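Home > Test Services > Gripper Evaluation > Inspection Checklists

Print this page | E-mail this page

Hand-Held Gripper Comparison – Pre-Session Inspection
Dirkstead Evaluation Room, March
Units under review: Ollden (left hand), Hubmann (right hand)

Complete all items before recording starts. Enter a comment wherever a result is other than Pass.

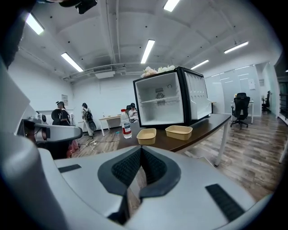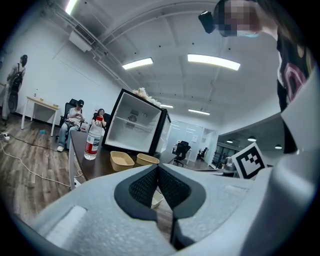

Refrigerator and container task, seen from the hand-held grippers.

1. Finger pads seated, mesh free of tears. PASS
Comment: Ollden pads replaced after 200 cycles. Hubmann pads are original and show light wear at the tips.

2. Fingers close evenly with no side play. PASS WITH REMARK
Comment: Hubmann closes a little late on the outer finger. Adjust the linkage screw and repeat the check.

3. Full opening measured at the fingertips. PASS
Comment: Ollden 105 mm. Hubmann 70 mm – operators should approach wide containers from the narrow side.

4. Camera lens clean, both fingers inside the view. PASS

5. Gandach controller firmware matches on both units. FAIL
Comment: Right unit was one release behind. Updated and restarted; item to be signed again before the next session.

6. Battery charge sufficient for a full session. PASS
Comment: Session planned at 36 trials. Change batteries at the halfway point regardless of the reading.

7. Floor cables routed away from the operator's path. REMARK
Comment: Cover or tape all runs between the wall and the table. Recheck whenever the table is moved.

8. Refrigerator door opens fully without striking the housing of either unit. PASS

9. Stop procedure explained to every person in the room. PASS
Comment: Persons not taking part should remain seated during trials where possible.

Items 2, 5 and 7 stay open. The form is to be kept with the session log and a copy sent to the Dirkstead test desk.

Contact | Copyright Dirkstead Test Services | Back to top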